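Flasance Recipe Cards
2 min read

A plain-text set of 2,529 home recipes, typed up from the Lorkach parish newsletters. Last updated December 2019.

Each file holds one recipe: title, servings, ingredients, method. Weights are in grams. Oven settings are left as printed. 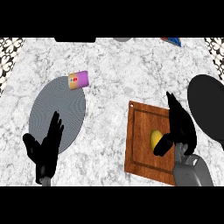
Szu-yu Kuo wrote in to say that the pudding files mix up dessertspoons and tablespoons, and that seven of them still do after the November fix. Those are listed in errata.txt.

Known gaps: no index by season, and two newsletters are missing.

We use cookies to improve your visit. Accept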